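Posted in: Home & Garden > Bedrooms & Sleep > Bedding

**Is a high thread count worth paying for?**

mossbank_44
The Gaber shop in town has a duvet set by Ceronier in the window, 1000 thread count it says, marked down to less than I paid for curtains. My wife wants it. I smell a rat. Has anyone bought one and still liked it after a winter?

pellworth
I had one from the same range. Lovely in the shop, like sleeping in a carrier bag by November. You can't fit that many threads into a square inch of cotton. They twist several thin ones together and count each of them.

Tansy R
Mine has been fine for two years, so I don't think it's fair to write them all off. It feels heavy and smooth and I like that. Not everyone wants crisp sheets.

pellworth
Nobody said you can't like it. I said the number is nonsense. Two different things.

Didier Rolland
I worked in a hotel laundry for a long time and we never bought on thread count. We bought plain percale, 200 or so, and it went through the machines day in, day out. The fancy sateen the owner insisted on for the top floor went bobbly and had to be cut up for rags. Ask what the fibre is and how long the staple is. If the shop can't tell you, keep your money in your pocket.

mossbank_44
I did ask. The lad said it was "Egyptian style". Style!

quillhouse
There you go. I'd look at Skonberg, theirs say 100% cotton on the label and don't shout about anything else. They crease like mad though.

Tansy R
Skonberg shrank on me. The duvet cover came out of a 40 wash too short for the duvet, and their customer service wanted a receipt, the bag it came in and very nearly a blood sample.

Didier Rolland
Any cotton will shrink a bit in the first wash. Buy it slightly big.

Tansy R
I've been washing sheets for long enough to know that, thank you. This was more than a bit.

quillhouse
What about the bamboo ones from Gremora? My sister swears they're cooler in summer.

pellworth
Bamboo is viscose with a nicer name — it's been dissolved in a vat and squirted out again. It may well feel cool. So does a plain cotton sheet if you open the window.

mossbank_44
Right, I've talked her down to a patterned one, ordinary cotton, no number on the packet at all. The blue hides tea better than white ever did.
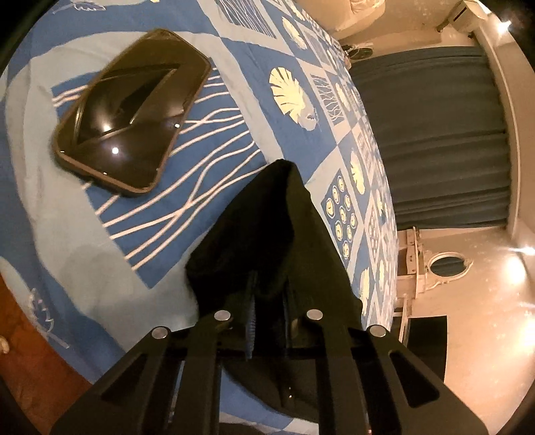
It's had three washes now and the colour is holding, but I'll believe it when it's had thirty. The Ceronier set is still in the window, by the way, and it's been marked down again.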